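Home > Floor > Rugs > Round

# The Bandamcombe Round

A washable round rug in orange and pink, for bedrooms, laundry corners and anywhere else that clean clothes get dumped before somebody deals with them.

**Item 3131** | Made for Zuder by Van den Broek | Ships from Gristport

We have sold rectangular rugs for years and have nothing against them. They line up with the bed, they line up with the wall, and if you kick one crooked it bothers you until you fix it. A round rug can't be crooked. Annelies Desmet drew the Bandamcombe with this in mind, having spent most of her working life straightening things with one foot.

The color is a fine mottle of orange and pink, mixed closely enough that from the doorway it reads as one warm shade you can't quite name. We couldn't either. The warehouse calls it "salmon," the website called it "sunset" for a month, and we have now given up and call it orange and pink. The mottle is there to hide lint. It does a good job on lint, crumbs and pet hair in the lighter shades. It does nothing for grape juice.

## Size and weight

The Bandamcombe comes in one diameter, 60 inches. That is enough for a grown person to sit in the middle with a laundry pile on every side, and small enough to clear the door in most bedrooms. Measure your door first. Doors that scrape carpet will scrape this too.

It weighs 6 pounds dry. Wet, it weighs a good deal more, as you will find out when you lift it from the machine.

## What it's made of

- Face: cotton, short loops, soft underfoot
- Back: woven cotton, no rubber, no glue
- Edge: turned under twice and stitched
- Pad: not included (see below)

## Washing

Cold water, gentle cycle, by itself. The pink will behave after the first wash, but we wouldn't put your white shirts in with it to check. Shake it outside before it goes in. Dry it flat or over a railing. If you hang it by one point it will dry into the shape of a teardrop, and you will then own a teardrop rug.

Small spills can be dabbed with dish soap and a wet cloth. Dab from the outside of the stain toward the middle. Scrubbing roughs up the loops and leaves you with a clean patch that looks worse than the stain did.

## About the pad

On bare floors you want a pad. We sell one cut to fit for $10, and it is the dullest thing in the catalog. On carpet you can skip it, though the rug will creep toward the window over the course of a season. Ours does, and Hanneke Schouten in returns has asked us to say that this isn't a defect.

## From people who own one

> Bought for my daughter's room, ended up in ours. It's where I sort socks now. The dark ones show up well against it, so I no longer find a navy one paired with a black one at the bus stop.
>
> – Aliki Vasilakis

> Color is louder than I expected. My wife says it is exactly as loud as the website said. Four stars.
>
> – Milan Van der Linden

> Washed it five times since August and the edge has held. The cat has claimed the north side, if a circle has one.
>
> – Bok-nam Won

## Common gripes

**It arrived with fold lines.** They all do. Lay it face down overnight and walk over it in the morning. Two days at most.

**It sheds.** For the first couple of weeks, yes. Vacuum without the beater bar.

**It doesn't match anything.** Patterned bedding in white with a bit of orange gets along with it nicely. Maroon is better company than you would think. Gray floors help, and we suspect gray floors would help most rugs.

**Can I put it on the bed?** People do. It's heavy for a throw and the back is scratchy, but we've stopped arguing.

## Orders and returns

Orders placed by noon on Friday leave the same day. You have 60 days to change your mind, and the rug can have been walked on, within reason. Please roll it to send it back. Hanneke can tell when it's been folded – so can the next customer – and please check it for stray socks before you tape the box. We have a drawer of them in Gristport, and hardly any two of them match.
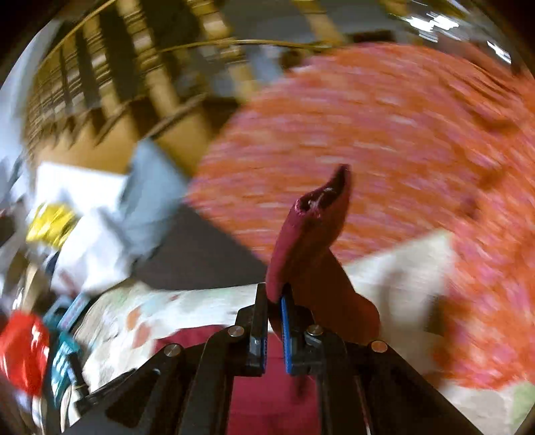
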